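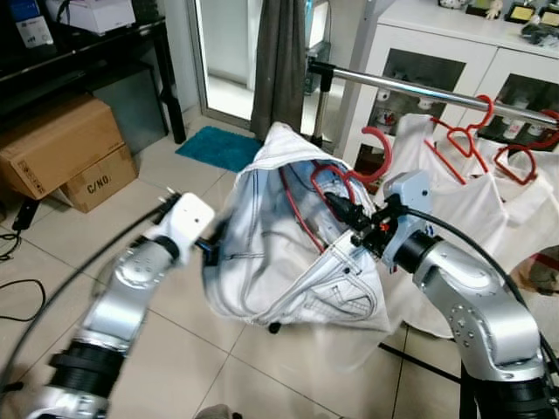
Pantalones vaqueros blancos en percha: ¿doblados o de la cintura?

purves56
Oct 3, 2024
Tengo una barra cromada en una habitación con suelo de baldosa y ahí cuelgo todo lo blanco. Las camisetas quedan bien en perchas de plástico normales. Con los vaqueros no hay manera, se resbalan o se quedan hechos un gurruño. ¿Cómo lo hacéis?

milell
Doblados por la mitad a lo largo y pasados por encima de la barra de la percha. Costura con costura.

rateo_40
No estoy de acuerdo. La tela vaquera pesa y a los dos días tienes una raya en la rodilla. De la cintura, con pinzas.

milell
Las pinzas también marcan. Y en blanco se nota más.

rateo_40
Si pones un trozo de tela debajo, no. Llevo así desde enero.

prandano8
Yo los vaqueros los doblo y al cajón. La barra para camisas y camisetas.

purves56
Cajón no tengo libre. ¿Y las perchas de color destiñen? Las mías son rojas.

milell
De plástico, a mí nunca. Las forradas de tela sí - una me dejó cerco en un cuello.

purves56
Vale, pruebo con pinzas y tela. Si marca, vuelvo a doblarlos.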